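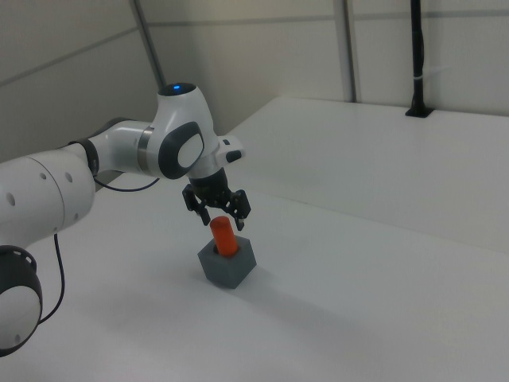

Review: Rissanen insertion benchmark and baseline policy
Marjatta Valtonen
Dec 12, 2021

Rissanen is a peg-in-hole benchmark released by the Erora group together with a learned baseline policy. The package contains printable part files, an evaluation script, trained weights and the demonstration set used to train them. I ran the evaluation portion on our own arm with a parallel gripper. The parts are a round peg and blocks with a circular recess. The outer shape of the block varies between tasks while the peg stays the same, so a policy that has keyed on the block outline should lose accuracy when the outline changes.

Setup is well documented. The part files printed without edits, and calibration follows a standard hand-eye procedure. The script expects joint positions, gripper width and two camera streams at a fixed rate. It does not check timestamps. On our first attempt one stream lagged the other and the policy ran anyway, with poor alignment over the hole. A warning in the log would have saved an afternoon.

The baseline is trained by behavior cloning on 3,240 demonstrations. A second set of weights, labeled Vurent in the repository, adds corrective segments recorded after failed approaches, for 3,929 in total. The network is the same in both cases, and any difference in outcome should come from the data.

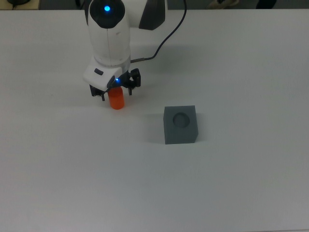 We ran 400 trials with each set of weights. Start poses were drawn by the supplied script, and a trial counted as a success if the peg was seated and released before the timeout. The Vurent weights did better on every block shape. The gain was largest on shapes missing from the training set, which supports the main claim of the report. Most remaining failures under both sets were lateral: the peg landed on the rim and the policy kept pressing down. Neither version backs off and searches, and without force input I would not expect it to.

Two complaints about the method. The report gives a single success rate per shape with no interval, and the per-trial logs are not included. The comparison is also confounded by dataset size. A control with 3,929 ordinary demonstrations would separate the effect of corrections from the effect of more data, and it is missing.

Compared with Ustanano, which we used previously, Rissanen is narrower and much easier to reproduce. Ustanano covers more part types but needs a force-torque sensor and a machined fixture. For groups working on vision-only insertion, Rissanen is the better choice. For contact-rich control it measures too little.

Recommended, with the timestamp check added locally before any data is collected.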